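Mumness 双臂工作站(租售两用)
型号:MN-2 落地款
供货:Tralcombe 设备部
页面更新:28/06/2022

先说价格,反正大家都是先翻到价格再回来看别的。整机月租469元每工时包,起订一个月,含远程支持,不含您同事围观耽误的时间。买断请来信询价,报价单会比您预想的长一页,那一页是运费。

适合谁
家具组装、翻转、检验一类的活儿:东西不重,形状别扭,一只手拿不住,两只手拿着又嫌烦。凳子、小边桌、折叠架都在此列。沙发不在此列,请不要再问沙发。

标准配置
机械臂两条,左右各一,不单卖。曾有客户想先买左臂“看看效果”,我们婉拒了。
夹爪两只,出厂已标定。
控制柜一台,请留出散热空间,上面不要放绿植。
急停按钮一个,红色,够大。
线缆一套。走线比宣传册上的难看,宣传册是 Bellini 拍的,他们把线藏起来了。

选配
头部相机支架。
备用夹爪指套,100对一箱,不拆箱。听着很多,用起来您就不觉得了。
Eser 快换接口。贵,但换一次夹爪不用再叫人来。
现场培训两天,由 Forough Mahmoudi 授课。她讲课很快,请安排会记笔记的人。

做预算时容易漏掉的几项
一、地面。要平,要硬。瓷砖地可以用,前提是砖没有空鼓,我们会派人来敲。
二、电。请单独拉一路,别和茶水间共用。微波炉与机械臂同时启动的故事我们听过不止一遍,结局都差不多。
三、人。很多采购表上写着“替代人工一名”,第一个月通常需要增加人工一名。这一栏怎么填,请与贵司财务自行商量。
四、样品。调试要消耗样品,请多备几件同批次的。上一位客户只给了一把凳子,还嘱咐别刮花。
五、工期。从签合同到能独立干活,请按六周排。销售同事会说四周,他们人很好,就是没装过机器。

租还是买
产品一年换三次款的,租。常年只做一种凳子的,买。两者之间的,先租,租金前三个月可抵设备款。累计运行超过200小时以后再谈买断,那时候您已经知道它哪里让人生气,谈起来比较踏实。

关于速度
它比熟练工慢。这句话我们的竞争对手写在第十四页脚注里,我们写在这儿。它的长处是下午四点和上午九点一个速度,并且不讨论午饭吃什么。细长的部件,比如凳腿,抓取前请给足示教次数;白色、半透明的塑料件对相机不太友好,调光要多花半天,这半天我们不另收费。

保修
整机一年,夹爪指套不保。线缆保半年,被椅子轮压断的不保。Mojtaba Ranjbar 负责售后,回信很快,语气平淡,请不要误以为他在生气。常见问题手册共109条,其中多半的答案是“请先重启控制柜”,请先重启控制柜再写信。

看样机
7月起可预约上门看样机。请自带您要组装的东西,最好是真的难装的那种,别客气。带图纸来的我们也接待,只是图纸上的凳子从来不打滑。
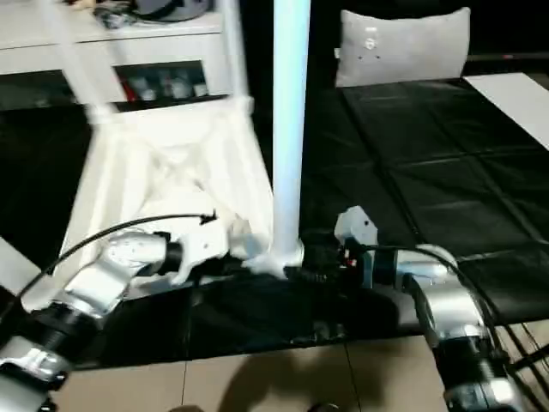
预约时请注明部件的外形尺寸和重量,以及是否允许留下夹痕。需要我们代为填写贵司采购申请表的,请发空白表格,并告知哪一栏是领导真正会看的。定金在确认看样日期之后再付,改期一次免费,第二次起收取上门费。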